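4.2 Evaluation of the Usura hand kit on tabletop handling

The second product under review was the Usura hand kit, supplied by Ciltovier as a matched pair of hands with wrist adapters, cabling and control software. The vendor offers the kit to laboratories that already own a two-arm platform and wish to replace simple parallel grippers. Our review concerned the kit as delivered. No changes were made to the finger settings beyond those described in the installation guide, and the software was left at its default values except where stated in Section 3.

Testing took place at the Plirkesville site in September 2024. The work area was a cloth-covered table enclosed by a folding divider, which kept the background the same from one trial to the next. Items were chosen to include soft goods and packaged household products, as these are the classes for which the vendor makes its strongest claims. Figure 6 shows the table with both hands in view, the fingertips of the left hand resting on the lower edge of a gray cloth.
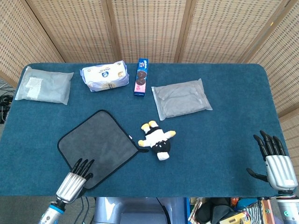 Figure 6. Tabletop handling with the Usura kit. A cloth and a small plush toy lie nearer the robot, with packaged items along the far edge.

Each item class was assigned 100 trials, for a total of 300 across the three classes (flat cloth, plush and plastic-wrapped goods). A trial was scored as complete when the item had been lifted clear of the table and set down inside the target area without help from the operator. Trials stopped by a software fault were repeated and logged separately - there were 8 of these, all in the plastic-wrapped class.

Flat cloth proved the most demanding class. The default grasp routine lowers the fingertips to the table and draws them together, and the outcome depended heavily on the height setting entered at calibration. An error of 2 mm was enough to leave the cloth in place. The Sárközi routine, sold by the same vendor as an optional add-on, corrects this height during the approach, and we recommend that buyers who intend to work with fabric request it at the time of order. Its cost is not included in the base price considered in Section 5.

Plush items were handled reliably with the default settings.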